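Subject: Re: [grirkham-toys] Shape blocks, what does everyone keep?
Date: Monday, November 2, 2020
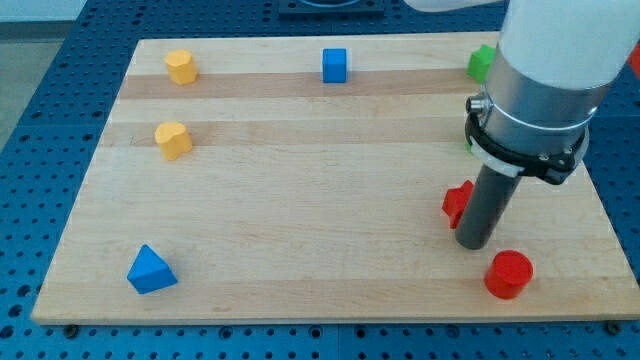
Hexagon, heart, triangle, cube and star on the striped board.

Hello all,

On the August question about shape blocks:

> We've been given a big tub of shapes for the toy library and
> I'm not sure how to lend them out. All in one go? In sets?
> The last tub came back 30 pieces short and I'd rather not
> repeat that. Also, do the odd shapes get used, or is it only
> ever the cubes?

Oh, the odd shapes get used! I'd put the hearts and stars in first and worry about cubes afterwards. We have 220 blocks on the shelf at Grirkham now and I've split them into little bags, never the whole tub. A small bag gets tipped out and played with properly, where a huge one gets tipped out and walked on.

I like a mix of colours in each bag but with a couple that match. The hexagon and the heart in the picture are both that lovely yellowy orange, the triangle and cube are both blue, and then there's the star in bright green, which is everyone's favourite (mine too). You can sort them by colour, or by how many corners they've got, and the heart starts a really good argument about what counts as a corner.

Do lend a board with them if you can! A plain pale wooden one is ideal, and if it has darker strips running across it, so much the better. Ours get used as roads, shelves, rivers, and once as the edge of a swimming pool for a hexagon. Leave plenty of bare wood in the middle too, so there's room to push things about.

For labels I write the number of pieces on the bag and draw round each shape on a card that goes inside. Families check against the card before they bring it back. Bag 58 is still missing its star, so if anyone at the Aguiar Road branch has a spare green one, please shout and I'll swap you two hearts for it.

Happy to post a copy of the card to anybody who wants one.

Grirkham shelf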